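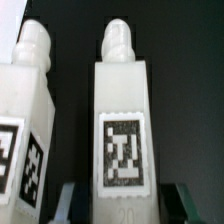
塩入れの相続

伯母が亡くなって、私に遺されたのは塩入れだった。

家は従兄に、庭は従兄の妻に(家と庭を別々に遺すという発想が、いかにも伯母である)、預金は教会の屋根に、そして私には「台所の白い塩入れ、中身ごと」。遺言書を読み上げた事務弁護士は、「中身ごと」のところで一度眼鏡を外し、拭いて、またかけた。読み間違いを疑ったらしい。

カークームは坂の上に教会、坂の下にパブがあり、住民の一生はだいたいその往復で済む町だ。駅はない。バス停はあるが、バスのほうにその自覚がない。私は隣の州から鉄道とタクシーを乗り継いでやって来て、塩を受け取り、その日のうちに帰るつもりだった。

「署名をお願いします」とピアース法律事務所の弁護士が言った。事務所は元は肉屋で、相談机の上の天井にはまだ鉤が残っている。依頼人はみな早口になるそうだ。

書類には、相続財産の評価額を書く欄があった。

「塩の値段ですか」

「塩と、容器の」

「二ポンドくらいでしょう」

「くらい、では困ります」

そこで鑑定が必要になった。町で鑑定のできる人間は、骨董店ローゼンの店主だけである。店は法律事務所の向かいにあって、道幅は私の歩幅で四歩だったが、店主は往診だと言い張り、出張料を取った。

店主は拡大鏡を出し、塩入れを裏返し、底を覗き、もう一度表に返した。それから塩をひとつまみ舐めた。

「海塩ですな」

「容器のほうを見てもらえませんか」

「順序というものがあります」

順序に従って三十分が過ぎた。店主の見立てでは、容器は戦後のもので、作りは丁寧だが数が出ており、欠けはなく、魅力もない。評価額は二ポンド。出張料は三十ポンドだった。弁護士はその両方を帳簿に書き込み、私に塩入れを渡した。これで終わるはずだった。

事務所を出ると、従兄が待っていた。

従兄とは二十年ほど前の結婚式以来、口をきいていない。喧嘩をしたわけではなく、話すことがなかったのである。その従兄が、妙に優しい声で「荷物、重くないか」と訊いた。塩である。重くはない。

「よかったら、うちで預かろうか」

「いや、持って帰るよ」

「あれは台所にあったものだから、台所ごと俺のものだという考え方もある」

「遺言にはそう書いてない」

「妻は、庭に撒く予定だったと言っている」

塩を庭に撒けば何も生えなくなる。従兄の妻が庭仕事を嫌っていることは、私もこのとき初めて知った。

坂を下りるあいだに、さらに三人に呼び止められた。牧師は、伯母が生前「塩のことは教会に相談する」と言っていたような気がする、と述べた。屋根の預金を受け取ったばかりの人にしては、遠慮のない物言いだった。パブの女将は、茹で卵に使うから二百グラムでいいと言った。最後の一人は知らない老人で、塩入れに向かって帽子を取り、何も言わずに行ってしまった。

しかたがないのでパブに入った。店には「カーネル」という名の老犬がいて、暖炉の前の一番いい席を占めている。女将によれば大佐の意味でつけたのだが、首輪の職人が綴りを間違え、穀粒のほうになったまま直していないという。犬は私の靴を嗅ぎ、塩入れを嗅ぎ、元の席に戻った。この町で塩入れに執着を見せなかった、初めての生き物である。

「で、あれは何なんです」と私は女将に訊いた。

「塩でしょう」

「みんなが欲しがっている」

「あの人の塩だからねえ」

聞けば、伯母は五月の祭りの料理競技で、長年にわたって一位を取り続けていた。出すものは毎年、じゃがいものスープだった。誰が真似ても同じ味にならず、芋を替え、水を替え、鍋まで伯母と同じ店で買った者もいた。残る材料は塩しかない、というのが町の結論だった。

私は伯母のスープを知っている。子どもの頃、夏になるたびに飲まされた。まずくはない。が、一位になるようなものでもない。薄くて、ぬるくて、必ず芋の芯が残っていた。

そう言うと、女将は布巾をたたみ直した。

「審査員は誰だったんですか」

「あの人よ。ほかにやりたがる人がいなくて」

私はしばらく犬を見ていた。

「では、塩は関係ないのでは」

「それとこれとは別」と女将は言った。「一位は一位だから」

私は卵用に二百グラムを量ってもらい、残りを鞄に入れた。代金の代わりにシェパードパイが出てきた。塩気が足りなかったが、鞄を開ければ負けのような気がして、そのまま食べた。

表に出ると、バス停に従兄が立っていた。手には空のジャム瓶を持っている。

「半分でいい」と従兄は言った。「妻には黙っておく」

「競技に出るのか」

従兄は答えなかったが、耳が赤くなった。この男が台所に立つところを、私は一度も見たことがない。

「審査員は決まったのか」

「それが、まだなんだ」

坂の上で教会の鐘が鳴り、バスは来なかった。従兄は瓶の蓋を開けたり閉めたりしていた。私は時刻表を読むふりをしながら、来年の五月の予定を頭の中でめくった。空いている。よそ者で、公平で、味のことは何もわからない。考えれば考えるほど、これ以上の適任者はいないように思えてきた。

「スープは」と私は言った。「芋の芯を残すのがこつだと思うよ」

従兄は上着から鉛筆を出し、ジャム瓶のラベルに書きとめた。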